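台所の天板を選ぶ 石と暮らす家を訪ねて

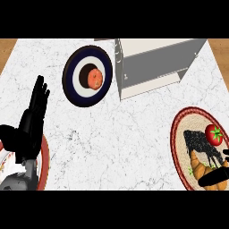
石の天板は冷たくて固くて、皿を置くたびに音がするから好きになれない。読者からはそういう声が毎回のように届く。木のほうが気楽だし、傷がついても削れば済む、とその便りは続いていた。編集部にも同じ意見の者がいる。一方で、台所を直すなら一度は大理石にしてみたい、という便りも同じくらい来る。

今回は天板の話を書く。流しでも食器棚でもなく、その間にある平らな面のことである。

港町のギドポート(Gidport)には、築年数の古い集合住宅が坂に沿って並んでいる。もとは造船所に勤める人たちの住まいで、台所はどこも狭い。窓は北向きが多く、昼でも灯りをつける家が珍しくない。ここ数年で台所だけを直す家が増え、取材では坂の上から下まで何軒かを歩いて見せてもらった。

最初の家は、入居したときのステンレスの台をそのまま使っていた。直すつもりはないという。へこみもあるし、水あかも残る。しかし熱い鍋をそのまま置けるし、拭けば終わる。住んでいる夫婦はどちらも帰りが遅く、台所に立つのは夜の9時を過ぎてからになる。その時間に手入れのことは考えたくない、というのが理由だった。

二軒目は集成材だった。張り替えて4年になる。流しのまわりは黒ずんでいて、住人はそれを気にしていない様子だった。年に2回、目の細かい紙やすりをかけて油を塗る。塗った晩は台所が使えないので、近所の食堂に行く。子どもたちはその日を楽しみにしているそうだ。やすりの粉は思ったより遠くまで飛ぶので、隣の部屋の戸を閉め、食器は棚にしまってから始める。

三軒目でようやく石になる。白地に灰色の筋が入った大理石で、幅は壁から壁までいっぱいに取ってある。施工したのは町の石材店ヨーマン(Yeoman)で、もとは墓石と玄関まわりの石を扱っていた店だ。台所の仕事を受けるようになったのは先代からだという。

大理石は酸に弱い。レモンの汁や酢をこぼしてそのままにしておくと、そこだけ艶が消える。これは汚れとは違って表面が溶けているので、洗剤では戻らない。三軒目の天板にも、コップの底の形をした曇りがいくつかあった。住人によれば、最初の一つができたときは一晩落ち込み、二つ目からは数えなくなった。今は窓からの光が斜めに当たる朝だけ、それが見えるという。

しみのほうは別の話になる。石には細かい穴があり、油や醤油、赤ワインがそこへ入る。浸透性の保護剤を塗っておけば、入るまでの時間が延びる。延びるだけで、止まるわけではない。ヨーマンでは引き渡しの前に2回塗り、あとは住む人に任せている。水を一滴落として、しばらく置いても粒のまま残っていれば、まだ効いている。石の色が濃くなったら塗り直す時期である。

保護剤は何種類か試した。町の金物店で手に入りやすいのはゼミック(Zemik)という製品で、布で伸ばして、乾く前に拭き取る。拭き残すと白い跡が出る。三軒目の住人は最初の年にこれをやってしまい、同じ液をもう一度薄く塗って溶かし、急いで拭いてどうにか消した。説明書にも同じ方法が小さい字で書いてあった。換気は必要で、冬に塗るなら午前中がいい。

音についても書いておく。冒頭の便りにあったとおり、石の上では陶器の音が高く響く。三軒目の家では、朝食の支度の音で奥の部屋の人が起きる。そこで、よく使う場所にだけ厚手の布を敷いている。布は洗い替えを入れて3枚あり、いちばん古いものは端がほつれていた。布の下に水が残ると石の色が変わるので、夜は外して椅子の背にかけておく。

冷たさは、人によって評価が分かれる。パンやパイの生地を扱う人には都合がいい。バターが溶けにくく、生地がだれない。三軒目の住人は菓子を焼かないので、この利点は使っていない。冬の朝に袖をまくった腕が触れると、今でも声が出るという。

値段の話に移る。石の天板は、材料よりも加工と運搬で差がつく。流しの穴を開けるか、角を丸めるか、階段で運べるか。ギドポートの坂では車が玄関まで入れない家が多く、人の手で上げることになる。三軒目の家は、車を停められる場所から玄関まで石段が44段あった。石は2枚に分けて運び、継ぎ目は流しの脇に置いた。継ぎ目には石と近い色の樹脂を詰める。近くで見ればわかるが、住んでいる人はもう見ていない。

厚みについて相談を受けることも多いと、ヨーマンの店では話していた。厚いほど立派に見えるが、その分だけ重くなり、下の棚を補強しなければならない。古い集合住宅では床の状態も先に調べる。店が台所用にすすめる厚みは28ミリで、縁だけを折り返して厚く見せる方法は、継ぎ目が増えるのであまり受けたくないそうだ。

見本の選び方にもこつがある。店先に並ぶのは手のひらほどの板で、筋の入り方まではわからない。大きな板を見せてもらい、できれば自分の家の灯りに近い色の照明の下で見る。白い石は電球の色をよく拾う。店の蛍光灯では青白かったものが、家では黄色く見えることがある。逆に、暗い台所では灰色の筋が目立たなくなり、ほとんど無地のように感じられる。北向きの家が多いこの町では、筋のはっきりした石を選ぶ人が多いという。

四軒目は、大理石に似せた人造石だった。住宅設備の展示場ガスチュヴァンス(Gastuvance)で見て決めたもので、酸にも油にも強い。筋は印刷ではなく練り込みで、近くで見ても粗さはない。住人は最後まで天然の石と迷い、決め手になったのは同居する父親が梅を漬けることだった。6月になると、台所の端から端まで梅とざるで埋まる。梅酢がこぼれない年はない。これを大理石の上でやるのは無理だと考えた。

ただし人造石は熱に弱いものがある。四軒目でも鍋敷きは必ず使う。来客が手伝ってくれるときがいちばん気をつかうので、鍋敷きは引き出しにしまわず、こんろの横に重ねて出したままにしている。

展示場の見学は予約制で、平日の夕方が空いている。四軒目の住人は3回通った。1回目は色だけを見て、2回目は家で使っているまな板と鍋を持っていき、3回目は父親を連れていった。まな板を持っていったのは、置いたときの滑りを確かめるためである。つるつるに磨いた面では、濡れたまな板がよく動く。結局、艶を少し落とした仕上げを選んだ。手の跡も目立ちにくい。

高さのことも忘れずにおきたい。天板を取り替えると、厚みの差の分だけ台の高さが変わる。前の台に慣れた腰は、その差をよく覚えている。三軒目では石を載せて台が高くなり、背の低いほうの家族が包丁を使いにくくなった。今は足もとに踏み板を置いている。下の棚の脚で調節できたのに、と後になって気づいたそうだ。工事の前に、今の台の高さを測って紙に書いておくとよい。

日々の手入れは、どの素材でも大きくは変わらない。使ったら拭く。濡れたものを置いたままにしない。研磨剤の入った洗剤は避ける。石の場合はこれに、柑橘と酢に気をつけることが加わる。三軒目では果物を切るときは必ずまな板を使い、まな板ごと流しに運ぶ。ドレッシングの瓶は底がぬれていることが多いので、小皿に載せて出す。

便りに話を戻すと、木のほうが気楽だという意見はもっともだと思う。二軒目の黒ずんだ流しまわりは、見ていて落ち着くものがあった。その一方で、三軒目の台所で出してもらったお茶を、丸い曇りのすぐ横に置いたときの感触もよく覚えている。湯のみが石に当たって、高い音がした。

ヨーマンでは、加工で余った端材を店の裏で売っている。まな板ほどの大きさで、1枚1000円から。角は落としてあるが、裏は磨いていない。石が気になるがまだ決められないという人は、これを一枚買って今の台に載せ、しばらく使ってみるといい。レモンも一度こぼしてみること。店は夕方5時に閉まり、12月は年末の墓石の仕事が入るため、台所の相談は受けていない。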